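Cleaning and storage of lending stock: play kitchen sets
Harnden Toy Library forum > Stock and Hygiene

jenkins_h
Posted 26/05/2020
We hold 22 food and kitchen sets. Before lending restarts I want one written procedure for all of them. At present each branch does its own thing.

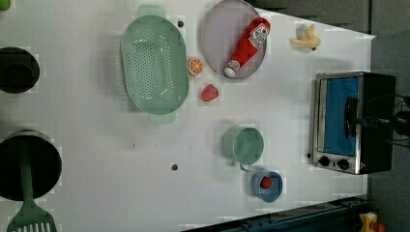
Ravindran Suvarna
Split the procedure by material before anything else. One procedure for all sets will either ruin the fabric items or under-clean the hard ones. At Ustport we sort into three tubs on return: solid plastic, hollow plastic with a seam or hole, and fabric. Each tub has its own card.

jenkins_h
That triples the paperwork. The set number goes on one sheet now. If the parts go three ways, how do they get back to the right bag?

Ravindran Suvarna
Mesh bags with the set number on a tag. The bag goes through the wash with the contents. We have done it that way since April last year and have lost 19 parts, mostly by borrowers.

nesidska
I disagree with washing fabric after every loan. Stuffed items take two days to dry in our store and the stitching goes. Quarantine is enough for fabric unless there is a visible mark. We hold ours in a sealed box for a week and then reissue.

pellworth
A sealed box does nothing about dribble. Under-threes put all of it in their mouths. If you can't wash an item after each loan, it should not be in a set for that age group.

nesidska
Then you lose the soft items altogether, and those are the ones parents of babies ask for.

pellworth
Yes. I took ours out. Item 2183 in our catalogue used to be a mixed set and is now plastic only. Loans did not drop.

Ravindran Suvarna
Drying time depends on the spin. 40 degrees, full spin, inside a pillowcase, then hung over a heater and turned once. Ours are dry overnight. Press the middle hard before bagging. If it feels cool, leave it.

For hollow plastic, do not soak. Water gets in at the seam and you will find black specks in a month. Wipe with hot soapy water, rinse under the tap with the seam facing down, air dry. Bottles are the worst for this.

jenkins_h
What about the dishwasher for solid pieces?

Ravindran Suvarna
Top rack, low temperature, no heated drying. Small parts in a mesh bag. Printed labels will lift after a few cycles, so hand wash anything with a paper or film label.

nesidska
We had plates warp on the top rack at 49 degrees, so "low" needs a figure on the card. I would hand wash the lot.

jenkins_h
Draft for comment:
1. Count parts against the sheet at the desk.
2. Sort into solid, hollow, fabric.
3. Solid: hand wash, or dishwasher if the branch has tested that set.
4. Hollow: wipe and rinse, no soaking.
5. Fabric: machine wash at 40. Over-threes sets only.
6. Dry fully, rebag, initial the tag.

nesidska
I still object to 5. Please note it.

jenkins_h
Noted. Leaving the draft open for other branches. Can someone post the tag size that fits the small mesh bags?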